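Ticket 207: Product photos upload but listing page shows old price
Status: Closed
Opened: 23 June 2024
Store: Fendby (secondhand toys and children's furniture)
Platform: Junano shop builder, Brornetti theme

Reported problem

After a price change in the admin panel, the public listing keeps showing the old price. The cart shows the new one. Customers have written in to complain that the amount goes up at checkout. It affects the play furniture category and possibly others. Started some time after the theme update in May.

Log

Confirmed on desktop and phone. Listing for the play kitchen shows 129 in the category view and on its own page. Admin says 107 was never entered and the current price is 207 for the set with accessories. Cart charges 207. So the database is right and the page is wrong.

Cleared browser cache. No change. Tried a private window, same result. Tried a phone on mobile data to rule out the office network. Same.

Asked the store to save the listing again without editing anything. Price on the item page updated right away. Category view still had the old figure. That points to two separate caches, one for the item and one for the category grid.
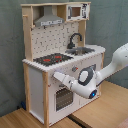 Turned off the page cache in Junano under Settings, Performance. Category view then showed the right price but the page took 22 seconds to load, so this can't stay off. Turned it back on and the old price came back within a minute.

Checked the add-ons. The store has the Wi search add-on installed, which builds its own copy of the category grid so that filters load faster. The copy is supposed to rebuild whenever a price is saved. The rebuild job was listed as "paused" — last successful run was in May, same day as the theme update.

Pressed Resume. Job failed with "template not found: grid-card". The Brornetti update renamed that template to product-card. The add-on was still calling the old name.

Fix

1. Updated Wi from the add-ons page. The new version lets you pick the template name.
2. Set template name to product-card and saved.
3. Ran the rebuild by hand. Finished with no errors.
4. Cleared the Junano page cache once, after the rebuild. Doing it before has no effect, as the page cache just stores the old grid again.

Checked the play kitchen, the doll bed and the step stool. Listing, item page and cart all agree. Changed the step stool by one dollar as a test and the grid followed on the next reload. Changed it back.

Still open

The add-on sends no alert when the rebuild job pauses. Store has been told to look at the job status after each theme update — it's under Add-ons, Wi, Jobs. Feature request filed separately.

Orders placed at the mismatched price are a matter for the store and are not covered by this ticket.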